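Songs of the Harbor: Verkholm Work Songs and How They Got to the Radio
Project report, Music and Society
Ikechukwu Nwankwo
20 April 2020

Topic first. I wanted to find out how the rope songs from Verkholm ended up as dance hall songs and then as the stuff my uncle plays in the car. Started in August with way too big a question (all harbor music, everywhere) and cut it down to one town and one singer, Hefin Wynne.

Background. The oldest song sheet I could get a copy of is from 1830. Words only, no tune. It's called "Larnent Water" and the verses are mostly complaints about pay and one about a dog. The tune people sing now came later, probably from a hymn. I can't prove that, the two have the same first line of melody and thats all I have.

Method. Listened at home, laptop and headphones. Wrote down lyrics by hand, then typed them. Marked call lines and answer lines in different colors. 228 verses in the end, lots of repeats. Did most of it in the bedroom.

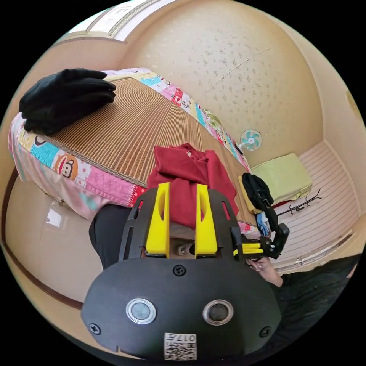

Fig. 1. Bed with woven mat and monkey-face quilt.

Findings, part one. Call and answer stays in nearly all the songs, even the late ones with a full band. Where the rope crew used to shout back you get horns, or backup singers. Wynne does both on "James at the Capstan," the horns answer in the verse and the singers take over in the chorus. Tempo goes up a lot. The work versions are slow, you had to pull on the beat.

Findings, part two. The words get softer. Pay complaints drop out and love verses come in. But Wynne put the pay verses back in for his second record, on the Brareck label, and they pressed about 1000 copies. The sleeve notes say he learned them from his grandmother. She sang them while gutting fish, so not even a rope song by then. I think this is the most importent part of the project and I found it last, so it's short.

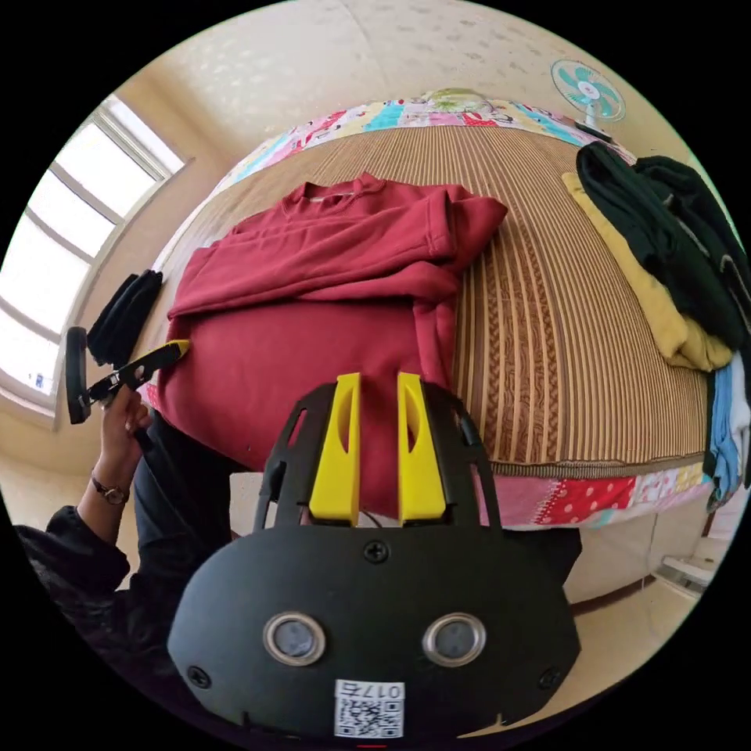 Fig. 2. Red sweatshirt on the bed.

Problems. Some recordings too noisy to get every word, gaps are marked with a dash in the appendix. Only had 2 versions of "Larnent Water" with a clear tune so the hymn idea is weak. Did not interview Wynne, wrote to the label, no answer yet. Also I don't read the old dialect well and guessed at a few words, those have a star.

If I had more time: compare with songs from the inland side, get somebody to check the dialect, do proper notation for the horn parts instead of just "horns go up here."

Appendix A: lyrics. Appendix B: list of recordings with lengths.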